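자주 묻는 질문
공유 작업실 Duan 이용 안내
최종 수정 2026년 5월 20일

안녕하세요, Duan에 관심을 가져 주셔서 고맙습니다. 메일과 전화로 같은 질문을 여러 번 받다 보니 한곳에 모아 두면 서로 편하겠다 싶어 이 페이지를 만들었습니다. 조금 길더라도 차 한 잔 드시면서 천천히 읽어 주세요.

처음인데 그냥 찾아가도 되나요?
네, 구경은 언제든 환영합니다. 다만 작업대를 쓰시려면 처음 한 번은 안내 교육을 들으셔야 해요. 교육은 한 시간이 조금 안 되고, 환기 장치 켜는 법이며 공구를 빌리고 돌려놓는 법, 비상구 위치 같은 것을 함께 돌아다니면서 알려 드립니다. 교육비는 따로 받지 않습니다.

예약은 어떻게 하나요?
홈페이지의 예약 화면에서 날짜와 자리를 고르시면 됩니다. 한 번에 최대 4시간까지 잡을 수 있고, 뒤에 예약이 없으면 현장에서 더 쓰셔도 괜찮습니다. 화면이 잘 안 열린다는 분들이 가끔 계신데, 그럴 때는 번거로우시겠지만 전화를 주세요. 저희가 대신 넣어 드리겠습니다.

요금이 궁금합니다.
일반 작업대는 시간당 2000원입니다. 월 회원이 되시면 시간 제한 없이 쓰실 수 있고 사물함도 하나 드립니다. 지금은 사물함 51개가 모두 차 있어서 대기 명단에 이름을 올려 드리고 있어요. 10월에 Levcombe관으로 일부를 옮기고 나면 여유가 좀 생길 것 같습니다.

Levcombe관과 Plaltley관은 무엇이 다른가요?
Plaltley관은 목공과 금속 작업처럼 소리와 먼지가 나는 일을 하는 곳이고, Levcombe관은 재봉, 제본, 모형처럼 비교적 조용한 작업을 하는 곳입니다. 걸어서 금방이라 두 곳을 오가며 쓰시는 분도 많아요. 회원권은 양쪽에서 똑같이 쓰실 수 있습니다.

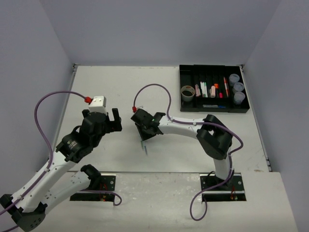

회색 벽으로 둘러싸인 흰색 작업대와 로봇 팔 두 대

작업대에 흠집을 냈는데 변상해야 하나요?
쓰다 보면 생기는 잔 흠집이나 얼룩은 걱정하지 않으셔도 됩니다. 칼질을 하실 때만 고무판을 꼭 깔아 주세요. 접착제나 도료를 흘리셨다면 굳기 전에 바로 말씀해 주시는 게 제일 고맙고요, 혼자 긁어내다가 자국이 더 커지는 경우가 종종 있습니다.

아이와 함께 가도 될까요?
Levcombe관은 보호자와 함께라면 나이에 관계없이 들어오실 수 있습니다. Plaltley관은 만 18세 이상만 이용하실 수 있어요. 멀리서 오셨는데 돌아가시게 하는 일이 저희도 참 마음 아프니, 가족 단위로 오실 때는 어느 쪽인지 한 번만 더 확인해 주세요.

재료도 살 수 있나요?
나사, 사포, 실, 바늘 같은 소모품은 안내 데스크에 있습니다. 목재나 원단은 직접 가져오셔야 해요. 부피가 커서 들고 오기 어려우시면 전날까지 택배로 보내 주셔도 되고, 상자에 성함과 예약 날짜를 크게 적어 주시면 잘 받아 두겠습니다.

Tratex 포인트로 결제할 수 있나요?
됩니다. 월 회원권과 시간 이용료 모두 가능하고, 소모품은 아직 카드와 현금만 받습니다. 예약을 취소하시면 포인트로 돌려 드리는데 반영까지 며칠 걸릴 수 있어요.

주차는요?
건물 뒤쪽에 자리가 조금 있지만 금방 찹니다. 짐이 많으시면 정문 앞에 잠깐 세우고 내리신 다음 공영 주차장으로 옮겨 주세요. 손수레는 현관 왼쪽에 있으니 편하게 쓰시고 제자리에만 놓아 주시면 됩니다.

여기에 없는 질문은 문의 게시판에 남겨 주세요. 답이 하루 이틀 늦을 수는 있어도 빠뜨리지 않고 읽고 있습니다.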